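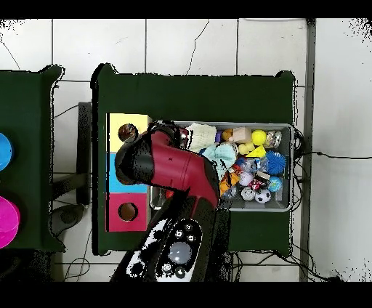
The Toy Library at the End of the Tram Line

14 comments · 86 shares

When my family moved to Dridham, our daughter was almost two and we owned one suitcase of her things. A neighbour told me there was a toy library behind the swimming pool. I thought I had misunderstood the words. In the country where I grew up, a library has books and a person who asks you to be quiet.

I went on a wet morning in April. The room was small and very loud. There were puzzles in cloth bags, wooden trains, a drum with a repaired skin, and a whole shelf only for things with wheels. A family pays 60 dollars for the year and may take home four toys for three weeks. I asked what happens if a piece is lost. The woman at the desk wrote "one piece missing" on a card and showed me a drawer full of such cards. It was a deep drawer.

The Dridham library has today more than 2,000 toys and 180 member families. It began in a garage on Lollari Street, when a playgroup closed and its cupboards had to go somewhere. The council gave the present room later, together with a heater which works on one side.

I have now been a member long enough to have opinions. The expensive toys are often returned early. Our first loan was a talking farm, and after one evening my husband put it in the laundry with the door closed. The plain things stay until the last day. For a whole winter my daughter wanted the same shape sorter, and every third week we carried it back, waited politely to see if another child would take it, and carried it home again.

The sorting of toys by age is also less strict than I expected. The labels say "from three years" or "from five", but parents here read them like a weather forecast. The Đặng family, who live two doors from us, borrow baby stacking cups for a boy of seven. He uses them in the bath to build a lighthouse.

What I did not expect was the talking. You stand at the shelf, you hold a box of magnets, and someone tells you that her son did not sleep after this one. From such small remarks I learned which doctor is patient, where to buy cheap rain boots, and that the bakery Jultance sells yesterday's bread at half price after four o'clock. My English became better in that room — mostly the words for missing parts.

Last month we returned the wooden trains with all the tracks, and I was a little proud. At home the next morning I found a bridge under the sofa. It is in my handbag now, wrapped in a sock.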